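4. Setting Up Your First Alert

Flakance watches celebrity news so you can get on with your lunch. Before it can do that, you have to tell it who you care about and how much. Be truthful. The software keeps no opinion of you, and the list is private unless you switch on sharing (see section 9, and think it over first).

You will need a Flakance account, a confirmed email address and ten minutes. If you came across from the old Fumville newsletter, your login still works but your favourites did not make the trip.

4.1 Adding a name

1. Open the Watchlist tab and press Add Person.

2. Type the full stage name. Nicknames work for the very famous and nobody else. Single-name performers should be typed with a full stop at the end, a habit left over from version one that we keep meaning to fix.

3. Pick the right match. Shared names are common, and one early tester, Necati Altıntaş, spent all of March receiving bulletins on a dentist.

4. Choose a category: Romance, Feuds, Red Carpet, Cosmetic Work, Babies, or Everything.

Note: Everything means everything. A single well-known singer on this setting produced 177 alerts during the week of her album launch, most of them concerning a hat.

4.2 Setting the rumour level

The rumour slider runs from 1 to 5. At level 1 you only hear about things confirmed by the person or their publicist. At level 3 you start to meet "a source close to the couple". At level 5 the source has met someone who once parked near the couple.

5. Drag the slider to your preferred level. New accounts start at 2.

6. Tick Hide Denials if you find them tiresome. Leave it unticked if, like our editor Florencio Salcedo, you consider the denial the best part. 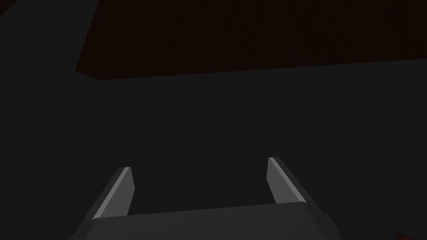 7. Press Save Level. The slider turns grey for a moment, then returns to its usual colour. If it stays grey, reload the page and begin again at step 5.

Caution: Changing the rumour level clears your unread alerts. There is no undo. Read what you want to keep before you touch the slider.

4.3 Quiet hours

8. Under Notifications, enter the hours when you would like to be left alone. Times follow the clock on your phone.

9. Decide about Break Glass. When this is on, engagements and break-ups come through at any hour, quiet or otherwise. It is off by default, following a wedding in May 2019 and the 701 messages we received about it before breakfast.

4.4 If nothing arrives

Check the spelling first. Check the category second: a person set to Babies who has no children will be very peaceful indeed. Some celebrities also simply go to ground between films, and we can't do much about that.

If alerts are still missing after two days, write to the help desk from the Support page and give the name, the category and your rumour level. Eduard Vrabec reads these and will reply, usually with more background on the celebrity's second marriage than you asked for.

Your watchlist holds up to 1,026 names. To remove one, swipe left and confirm. Section 5 covers photo galleries and how to mute award season.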